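Visita a Prernlow, miércoles por la tarde

Fui con Mirjam Wuyts a conocer el puesto de dos brazos que la casa Prernlow ofrece en alquiler. Nos recibió Ieuan Gwilliam, muy amable, y habló despacio para nosotras, lo cual agradecí.

El puesto se llama Marino. Es un recinto pequeño, con perfiles de aluminio y los dos brazos montados en un mismo riel. La tarea del día era ordenar libros en una estantería baja de madera. El papel de las paredes, con fresas, se puede cambiar según el cliente.
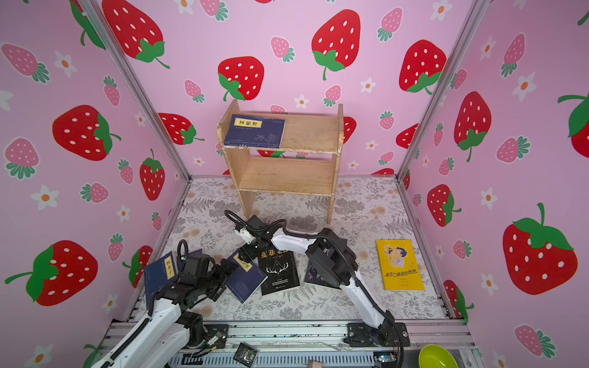

## Precio y condiciones

El alquiler cuesta 400 euros por semana, más 83 de transporte. La fianza son 300 euros y la devuelven en nueve días. Pregunté si el montaje está incluido y me dijeron que sí, pero solo el primero.

## Mis dudas

Los libros delgados me preocupan, porque nuestra biblioteca tiene muchos. También quisiera ver el manual en español, que estará listo en diciembre. Mirjam prefiere esperar hasta entonces. Yo pediría antes una semana de prueba.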